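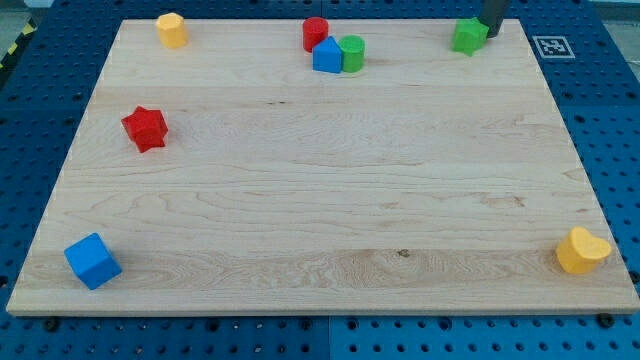 The maple board, with the shape blocks on it.

Sunday

Woke at five and could not get back to sleep, so I got up and read the rest of the Inham letters at the kitchen counter. I had left off where the brother moves to Wirkville and stops answering for a whole winter. There is a long letter about a cow. I think I liked the cow letter better than the ones the editor makes a fuss over in the introduction. He tells her what he paid, what the man asked first, what the weather was on the walk home, and then in the last two lines he says their mother is failing. I read that one twice and then made coffee.

It rained until nine or so. The gutter over the back step is still dripping in the wrong place. I put the bucket under it again. I have been putting the bucket under it since March and I know I should get the ladder out, but the ladder is behind the storm windows and the storm windows are behind Dad's boxes.

So I did the boxes. That was the day, more or less.

There were more than I remembered. The first two were tax papers and went straight in the shred pile. The third was his choir things from Clavham: programs, a folder of alto parts that can't have been his, and a blue tie I had forgotten completely. He wore it every Christmas concert and complained about it in the car both ways. I kept the tie and one program. The program has his handwriting on the back, a list of who needed rides. I recognized most of the names. I wondered for a minute whether anybody would want the rest, and decided to call Muireann Ó Briain, who ran the choir for the last years he was in it and would know if there is a cupboard somewhere for that kind of thing.

She picked up on the second ring. I had planned on a five-minute call and we talked for most of an hour. She says the choir is down to 30 people and they have given up the Easter program, and do the Christmas one and a short one in June. They lost the church hall when the heating went, and now they rehearse in the school, in the music room, where the chairs are too small. She does want the folder. She said they've been short of alto parts for that set ever since it went missing and that she always suspected the Hendry sisters. I told her to apologize to the Hendry sisters. She said she would do no such thing.

She asked if I still sing. I said in the car. She said there is a seat open and left it there, and I said I'd bring the folder over in person, and she left that there too. I don't know. It's 39 miles each way. I would have to leave work early on rehearsal nights and I would get home after ten. I did the arithmetic on gas on the back of an envelope while she was talking about the chairs, so I suppose part of me was considering it.

Lunch was the end of the bean soup, which had gotten thick enough to stand a spoon in. I added water and hot sauce and it was fine.

After lunch I did four more boxes. Road maps, nearly all of them out of date. A cigar box of keys that fit nothing in this house. Instruction booklets for a mower, a radio, a pressure cooker and a camera, and of those I only ever saw the mower. A lot of my school papers, which I did not know he had kept. I sat on the floor and read a report I wrote in fifth grade on the state bird. It says that the state bird is small but it is important, and then it says so again in the next paragraph with the words moved around. The teacher gave it a check plus. I put the school papers back in the box and wrote KEEP on it, and then felt silly, and then left it as KEEP.

What I found hardest was the box with nothing much in it. Rubber bands, pencil stubs, a ruler from a bank, a coffee can of washers. There is no reason to hold on to any of that. I could have thrown the whole thing out in one motion and instead I went through it item by item as if I was going to be asked about it later. I kept the ruler. I gave the washers to Jin next door, who was out in his driveway with the hood of the truck up again. He was pleased with them, or polite. He says it's the water pump. Last month he said it was the belt. He offered to help me with the ladder once he gets the truck going, so I expect I will do the ladder alone.

By three I could see the storm windows. By four I could get to the ladder, and by then the rain had started again, so I left the ladder where it was and emptied the bucket.

Went out for milk and stamps. The store had no stamps on account of it being Sunday, or so the boy said, though I have bought them there on a Sunday before. Bought milk, onions, a bag of oranges and the good bread. Ran into nobody I knew. They have moved the flour to the aisle where the pet food used to be and I walked the length of the place looking for it and then remembered I didn't need any.

Spent some of the evening on the choir folder, putting the parts in order. They were numbered in pencil in the top corner and two of them had the same number — I think a 7 that somebody read as a 1. There were notes in the margins. "Breathe here." "NOT YET." "Watch M." The NOT YET was underlined hard enough to go through to the next sheet. I hummed through the first page to see if I could still read it and I could, slowly, up to the key change. After the key change I was guessing. I had the window open and stopped when I heard Jin's screen door.

I have been trying to work out why the boxes took me this long. They came here two years ago this summer and I stacked them up in one afternoon and then walked around them. I told people I was waiting for a free weekend. I have had 100 free weekends, or near enough to it. I think I had an idea that there would be something in them that needed a decision, some letter or some bill, and there wasn't. It was maps and keys. The one paper in there that mattered to anybody was a folder of music that he had most likely picked up by mistake off a chair.

Called Beth at eight but she was putting the baby down and said she'd call back, and she hasn't, which is fine. I wanted to tell her about the state bird. I will tell her about the tie too, she'll remember him pulling at it in the front seat. She may want the program. If she does she can have it, although I'd like a copy of the list on the back first.

The shred pile is by the front door and the KEEP box is under the desk. Everything else is in the car for the dump, which opens at seven tomorrow. I can go before work if I get up when the alarm goes. Need to remember stamps. Need to write back to the insurance people, they sent the same form again with a different date on it. Need to soak beans if I want soup on Tuesday.

Have started the second volume of the letters, the one where she goes out to join him. The first letter is about the price of the ticket. My back is sore from the floor — next time I'll use the step stool. Rain has stopped, and the drip hasn't. Bed at ten-fifteen.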